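Gripper bench, January 30, 2024

Purpose: decide between the Midier two-finger unit and the older Bremerholm fingers for the tabletop picking work. Same arm, same controller, same wrist camera mount. Only the fingers and their drive were swapped.

Setup
Arm on the Senport controller, firmware left alone. Speed limit at 20 per cent for all runs. Wrist camera on fixed exposure, because auto exposure hunts on the white table and the colour mask drifts with it. White balance locked after warm-up.

Bremerholm fingers first. 20 attempts on mixed small objects, 13 good. Most of the misses were on round things: one finger touches early, the object rolls, the other finger closes on nothing. Left finger leads the right by a visible amount at the start of the stroke. Took the cover off and found play in the linkage. Shimmed it, which helped a little, but the lead comes back after a few cycles. Not worth more time unless somebody has a spare linkage.

Midier unit next. Closing is much more even. Full opening is wider, so the approach can be sloppier sideways. Drawback is the bulk of the fingers: at full opening they come close to neighbouring objects on the way down. Knocked a block over twice before I raised the pre-grasp height. Pre-grasp is now set 20 mm higher than in the old config. Please don't copy the old file back over it.

Force setting: tried levels 2 and 3. Level 2 slips on smooth plastic when the wrist turns. Level 3 holds but leaves a mark on foam. Leaving it at 3 for now. Want a proper force reading before going higher, as the numbers on the controller page are only steps and have no units.

Camera
Moved the mount back one hole for the Midier fingers. Both fingertips stay in view when open, which the Kimaro tracking script needs for its width check. The script lost the left fingertip a few times when it passed over dark objects. Threshold raised, no losses afterwards, but I only ran it for a short while.

Hand-eye calibration redone after the mount change. First attempt was bad, board not flat. Second one accepted. Saved under the Midier folder, old one kept next to it.

Round objects with other things nearby are still the weak case. With a lime beside a felt-topped pad, the planner has to bring the left finger down close to the gap between the two, and the wrist needs to shift left before closing or the fingers meet off-centre. At present the script takes the centre of the colour mask and ignores the neighbour. The pale highlight on the peel also pulls at the mask, so the saturation limit needs another look.
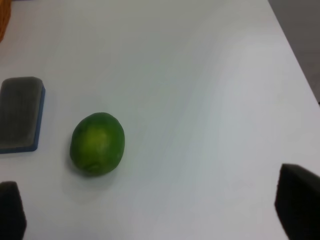

Next is a lateral correction step between pre-grasp and descent, then the same 20 attempts with the Midier unit so the two sets can be compared. The Bremerholm fingers are back in their box, shim still fitted. Cable for the Midier drive is too short when the wrist is past half a turn; longer one to be ordered in February with the spare pads.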